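29 May 2021
Workshop notebook, dye bench

Okay, madder again. I promised myself a week off from red and lasted until breakfast. The Driltska fleece is finally scoured and spun, and I wanted to see whether the roots from the Altıntaş sack really are as strong as everyone at Bollunbridge keeps telling me (they are, more or less, but see below, it's complicated and I used too much chalk).

Starting point: 528 grams of wool, two-ply, in 7 skeins. I tied each one loosely in four places this time because last January I tied them tight and got those pale bands that I had to sell as "intentional." Mordanted overnight in alum at twelve percent with a little cream of tartar. I let the pot cool with the lid on and left it alone, which for me is a real achievement!

Roots weighed out at equal weight to the wool for skeins one to four, and half that for the other three. Chopped, rinsed twice in cold water to get rid of the brown and yellow, then soaked. The first rinse water was the color of bad tea. I kept it in the blue bucket and threw in a scrap of silk and it came out a kind of warm biscuit. Rather nice, not what anybody ordered.

Temperature is where I always mess up. The plan was to creep up to 140 Fahrenheit over two hours and hold it. I got there in fifty minutes, panicked, pulled the pot off the burner, watched it drop to 118, put it back on. So the curve for this bath looks like a camel. Skeins one and two went in before the camel, three and four after it, and I can't see a difference between them while they're wet. Will look again when they're dry and in daylight.
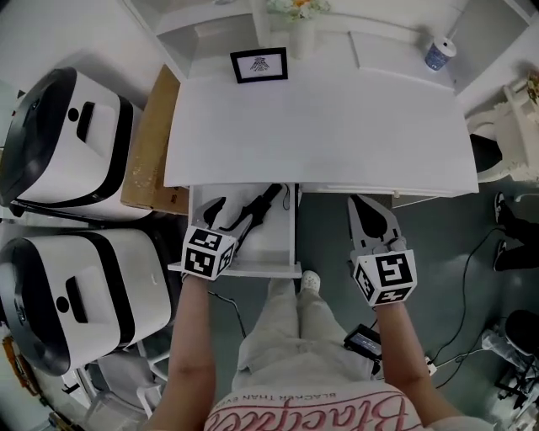

Zerrin Uçar thinks I'm worrying about the wrong thing. She says the pot can wobble all it likes under 150, and what decides the red is the water, so I should quit fussing with the burner and test the tap. Her baths at Plurkonholm went brick orange for a whole winter until she started adding calcium, and then in one afternoon they turned properly red. She also says chalk goes in by the pinch, with a stir and a wait in between, and that dumping it in by the spoon is how you get purple mud.

Well, I dumped it in by the spoon. One heaped one, in the second bath. No purple mud, but skein five came out noticeably browner than I wanted and it feels a bit harsh when I squeeze it. Six and seven had the same bath without any extra time in it and they look better, a soft coral with some orange showing at the ends. I'd knit with six tomorrow. Five can be a hat for someone who likes brown.

Tested the tap afterward, because she'll ask. The strip says medium hard, somewhere between the third and fourth squares depending on how I hold it to the window. So there was already calcium in there before I got clever with the spoon.

Exhaust bath: still lots of color left. I put in the leftover singles and some cotton tape that was mordanted in the spring and forgotten. The singles took it right away, peachy pink. The tape is sulking. I'll leave it in until morning and see.

Things to sort out before the next round:
Lightfast strips. Cut one from every skein, half under card, in the south window. I've said this about three pots in a row now.
The scale jumps by 2 grams when the fridge kicks on. Weigh on the other counter.
Bollunbridge wants about 1,000 yards in one red for the shawl kits. Can't do that in the small pot without shade changes, so either borrow the big steel one or dye in two goes and have them alternate skeins.
Order alum.

Rinse water ran clear on the fourth change for one through four, sixth change for five. All of them are hanging on the back line now, in the shade, with a peg on each tie so I don't mix up the numbers again.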